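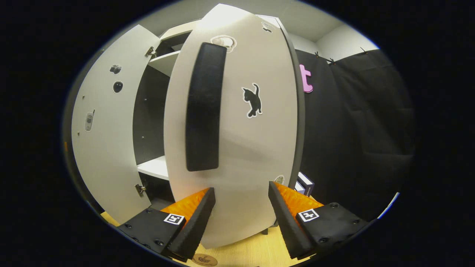
Getting old stickers off painted cupboard doors without wrecking the finish?

Hello all, I've been reading this site for ages and have finally got a problem of my own to bring to it. We've taken over a flat with a white two-door cupboard in the back room, pale doors, dark grey inside, a couple of white shelves, and a big chunky black handle. It's a perfectly good cupboard and I'd like to keep it for board games and the sewing things. The trouble is that whoever had it before was very fond of stickers. There's a black cat up on its hind legs next to the handle (I've grown rather attached to him, if I'm truthful), several other little animals, one that looks like an old mobile phone, and a small round white one down near the edge of the door.

I tried lifting a corner of the round one with my thumbnail and it came up a tiny bit and then began to tear, so I stopped before I made it worse. I don't know whether the doors are painted or have some sort of coating on them. My sister swears by nail varnish remover for everything but that frightens me a bit. I also wondered about moving the shelves while I'm at it, as there are plenty of peg holes up the sides and the gap in the middle is far taller than I need. Is it worth doing both jobs together? Any advice very gratefully received, I have most of June to get it done!

Natália Rusnák

Posted by Takeshi Yagi

Hello Natália, and please do keep your sister's nail varnish remover well away from it! Acetone will soften a lot of paints and coatings and you'll end up with a dull patch the exact shape of your cat, which you'd then have to look at every day.

What you want is gentle heat. Take a hairdryer, set it to warm, and hold it a hand's width off the sticker, moving it about all the while. Give it half a minute or so and then try a corner with an old plastic loyalty card. Keep the card nearly flat and pull the sticker back over itself, slowly. If it starts to tear, go back to the warm air and have another go. Don't be tempted to leave the dryer pointing at one spot, especially near the edge of the door, where any edging strip may be held on with glue that doesn't care for heat either.

You'll probably have some stickiness left over. I use a drop of ordinary cooking oil on a soft cloth, leave it for ten minutes while I make a cup of tea, then wipe it away and wash the place with warm water and washing-up liquid. Try it on the inside of a door first, down low. Dry it properly afterwards.

One thing to be ready for: if the stickers have been there for years, the door may have changed colour a little around them. There's not much to be done about that except wait, or put something new on top.

As for the shelves, yes, do those first. Take the shelf out, move the pegs, and check all four are at the same height before you put it back. I once spent a whole evening wondering why my jars kept sliding to the left. While you've got the doors open, see whether the hinge screws want a nip up with a hand screwdriver.

Posted by Casado

just use Zostix, comes off in 2 mins. bit smelly so open a window

Posted by Tallillow

I'd go along with the hairdryer, I did a wardrobe and a toy chest that way last winter and both came up lovely. The only thing I'd add is that dental floss is marvellous for the thick puffy kind of sticker. Warm it, then work the floss down behind it with a sawing motion, and it doesn't touch the door at all.

And do leave the cat if you like him! I kept one owl on the wardrobe and I say good morning to it.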